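Search the gallery
Enter keyword
Go

Red Laundry Day: The Sorting Room at Hetine

Reading time: 2 minutes

If you have ever washed one new red thing with a load of white towels, you already know why we love red day! Every so often all the red clothing that has come in to the Hetine clothing swap gets pulled out of the general pile and handled by itself, and the room looks wonderful for an afternoon. Graça Marinho started the habit in August, after a bag of kids' team clothes from the Cornirdale rec league turned a whole stack of pillowcases pink (they sold anyway, as a matched set, to a very happy customer).

We had 172 pieces on the list this time, everything from baby socks to a choir robe. Sweatpants are my favorite to sort. They're soft, they forgive almost anything, and a good pair gets snapped up within minutes of the doors opening. We check the waistband first, give it a tug, then look down the legs for numbers and logos, since families hunting for team colors will ask for those.

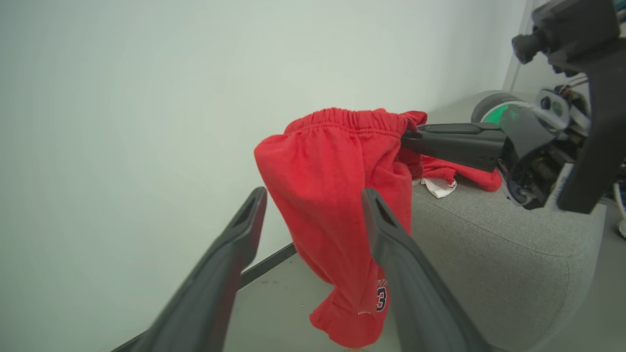

Red sweatpants held by the waistband, with a navy "3" on the leg.

Fleece like this keeps its color better if you turn it inside out and wash it cold, and please skip the dryer sheets! Raghavendra Acharya swears by a splash of vinegar in the rinse. I was doubtful, but I tried it on my own hoodie and I'm a convert.

Fading doesn't rule anything out, by the way. A slightly washed-out red is gorgeous next to denim, and Floarea Sandu has been teaching a mending table how to turn the truly tired pieces into patchwork. Her last quilt used strips from 14 different garments and I still want it.

Folding comes later. Before that, clothes get laid over whatever is handy, and big soft furniture is perfect for it, because you can spread a piece out and spot a stain or a popped seam right away.
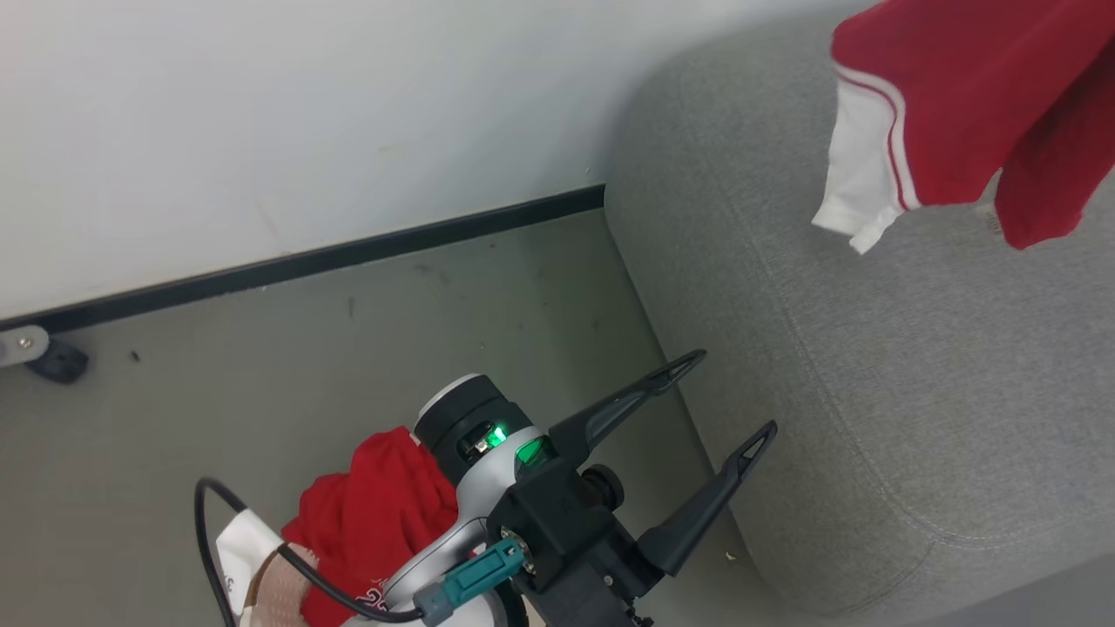
White trim needs the closest look of all, so anything with a border or a contrast panel goes to Balakrishnan Rajan, who has the patience for it. He dabs a damp cloth along the edge to see if the red wants to run. If it does, the piece gets a tag saying "wash alone" and goes on the 4 dollar rack, and someone always takes it home.

Blues are next, and they're going to be a big pile. Bring your outgrown jeans!

Contact: Hetine Clothing Swap, Darnuten Hall, Cornirdale
© Hetine Clothing Swap. All rights reserved.
Back to top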